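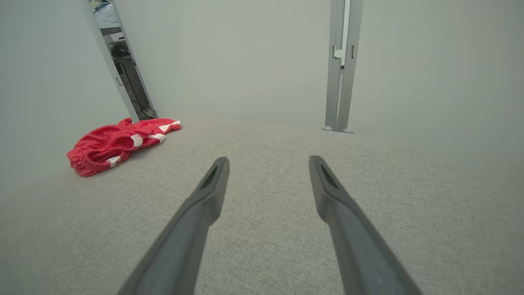
What is a parish?

A parish is an area of land looked after by one church. It might be a few streets in the middle of a city, or it might be several villages with a lot of fields between them. Everyone who lives inside the parish belongs to it in one sense, even if they never go to church or follow a different religion.

Many Christian churches use parishes, including the Church of England and the Roman Catholic Church. Their parishes are drawn separately, so one house can be in two parishes at once.

Who works in a parish?

The person in charge of a Church of England parish is usually called the vicar or the rector. The two words come from a long time ago, when they were paid in different ways. Today the jobs are much the same. In a Catholic parish the person in charge is the parish priest.

A vicar leads services on Sundays, but there is plenty to do on other days. Vicars take weddings and funerals, baptise babies, visit people who are ill and go into schools. A new vicar often has a helper called a curate -- or, to put it the right way round, a curate is someone who has just been ordained and is learning the job from a vicar.

Churchwardens are not priests. They are members of the church who are chosen each year to look after the building and the things in it. Some of them carry a long stick called a stave on special days.

A parish to look at: Prerness

Prerness is a parish by the sea with 2,262 people living in it. It has 2 churches. The larger one is in the town and the smaller one is on the hill at Plarberg, where there are only a few farms.

The vicar is Abena Gyamfi. She takes a service at the town church at half past nine and then drives up to Plarberg for another at eleven. Some 35 people come to the first service. Far fewer come to the second, except at harvest time, when the farming families bring vegetables and tins to give away.

Lamisi Abubakari and Petrică Bogdan are the churchwardens. In November they clear the leaves out of the gutters so that rain does not get into the roof. Petrică also winds the clock, and it takes him 30 turns of the handle.

Where are the edges?

Most parish boundaries follow something you could find on a walk, such as a stream, a hedge or an old road. Before people had good maps, they needed another way to remember where the boundary was. Once a year they walked all the way round it together and hit the marker stones with sticks. This was called beating the bounds. Children were taken along so that they would still remember the route when they were old.

Some parishes still do it. At Prerness the walk starts from the church gate and goes along the stream first.

Words to know

Baptise: to welcome someone into the church using water.

Diocese: a large group of parishes looked after by a bishop. You say it "die-uh-sis".

Ordained: made a deacon or priest at a special service.

Parishioner: a person who lives in a parish.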